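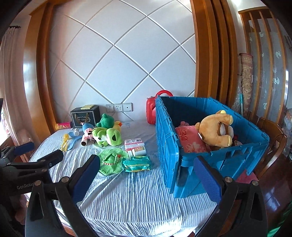
Gorkach sorting guide puts medicine first when clearing a bed

Gorkach, the home storage advice service based in Cemaslow, has published a revised guide to sorting small household items on a bed before they go into a crate. The new edition, dated June 16, 2024, replaces the sheet issued in April and applies to children's rooms, shared rooms and guest rooms.

The main change is the order of work. In the April edition, soft toys were packed first and everything else was left on the bed until the end. The revised guide moves medicine to the first step. Boxes and pill bottles are to be taken off the bed and placed in a closed cabinet before any toy is handled. Hazel Schumacher, who edited both editions, said the old order left the medicine out for the longest part of the job.

"People empty a drawer onto the bed and start with whatever is biggest," Schumacher said. "That is usually a bear or a cushion. The small boxes stay in the middle of the sheet until the crate is full, and then they go on top of it."

A mixed load of this kind is the subject of the guide. On a pale blue crinkled sheet, white medicine boxes with red and orange labels are stacked beside a white pill bottle, with green frog plushes and a small yellow duck on the same bed. A blue crate stands open on the right with a tan teddy bear and a pink flowered cushion already in it.

Under the revised order, a load like this is split into four groups: medicine, food containers, stationery, and toys. Each group leaves the bed before the next is started. The guide does not set a time for the work, but it asks that a load be kept to 40 items or fewer. Larger loads are to be divided and the second part left in its drawer or bag until the first is put away.

Medicine is checked for its printed date and for a readable label. Items past date go into a separate paper bag for return to a pharmacy. Boxes are kept with their leaflets. Loose bottle caps are matched to a bottle before anything else is done with them, and a cap that fits nothing on the bed is thrown out at the end of the session.

Snack cans form the second group. The guide treats a can as food until it has been opened and checked. Empty cans may be washed, dried and reused for pencils or building bricks, but they are not to be packed with plush toys while they still hold crumbs. Cans are stored upright. One lying on its side on a bed is to be picked up early, as it will roll when the sheet is pulled.

Stationery is the smallest group in most rooms. Sticky-note pads are placed in a flat tray with the top sheet facing up. The guide advises against using the lid of another box as a parking place for pads, a habit Schumacher said she saw in most of the homes where the April edition was tried.

Toys are divided again by material. Hard plastic pieces, such as toy brushes and toy scissors, go into a zip bag or a small tub inside the crate. Plush toys are packed around the tub. Large plush goes down first, flat pieces such as cushions stand against one wall of the crate, and small plush fills the gaps. Small plush should not be pushed behind a cushion, where it is easily missed at the next sorting.

The guide also gives two limits for the crate. Plush may reach the rim but may not be pressed down to close the lid, and a full crate should weigh no more than 7 kilograms if a child is expected to slide it. Crates with openings in the sides are preferred for plush because air can pass through them. They are not recommended for small hard parts unless those parts are bagged. A hinged lid is to be folded fully open during packing.

Three points from the April edition have been dropped. The first asked for a towel to be laid over the sheet. The second asked for toys to be lined up by height. The third asked for a written list of the contents, which few households kept after the first week. A short label on the end of the crate now replaces the list. It gives the type of contents and the month of packing.

The revision follows a trial in 50 homes in Cemaslow and Zamora. Participants used the April edition once and the draft of the new edition once, on different rooms. According to Gorkach, sorting took about as long under both, and fewer items were left on the bed at the end under the new order. The service has not published the trial sheets. Schumacher said they would be available on request once names had been removed.

The new guide runs to 2 printed pages and can be collected at the Gorkach desk in Cemaslow or at the Balteo hardware store in Zamora. The April edition has been withdrawn, but crates packed under it do not need to be opened again unless medicine may have been packed with the toys. A separate sheet covering bathroom cabinets is in preparation.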